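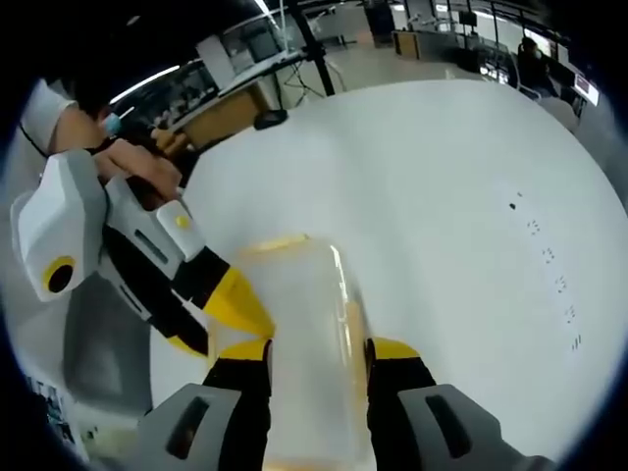 Home Episodes Essays Archive Contact

Clergy Access in the County Jails: Notes on the Osau Decision

The Osau County Board has adopted a revised policy on religious visits in its jails. Under the new rules, a pastor or other minister who is not on the approved list must apply in writing and wait 20 days for a reply. The previous period was 2 days. The change took effect in January, and its consequences for congregations in the county deserve more attention than they have received.

I discussed the policy with Eldana Ambaye on the most recent episode of the Lemma podcast. Ms. Ambaye served as a jail chaplain in Skivar for 13 years and now trains lay ministers for the same work. Her position is that the county has a proper interest in knowing who enters its buildings, and that churches should say so plainly before they raise any objection. I share that view. Background checks are reasonable, as are limits on what a visitor may carry.

The difficulty lies in the length of the wait. Many people held in a county jail have not been convicted of anything, and a large number are released or moved within days. A request filed on the day of arrest will often be answered after the person has gone. Ms. Ambaye described a family who asked their own pastor to visit after a death at home. The funeral had been held by the time his letter arrived.

The board has pointed to its contract chaplains as an adequate substitute. Their service is valuable, and nothing in this post should be read as criticism of them. Even so, the free exercise of religion has never meant access to any minister the government happens to supply. A Catholic who asks for a priest and a Baptist who asks for his own pastor are making particular requests, and Scripture's command to visit the prisoner is addressed to the whole church.

A petition asking the board to restore the earlier period has been signed by 2,150 residents. It also proposes a standing pass for clergy who have already been cleared in a neighboring county. I have signed it and would encourage readers in Osau to read the full text before deciding whether to do the same. Copies are available at the Wirier Street chapel office during weekday hours.

The full conversation with Ms. Ambaye is in the Episodes section. Corrections on any point of county procedure may be sent through the Contact page and will be noted in this post.

Last updated: Sun 24 May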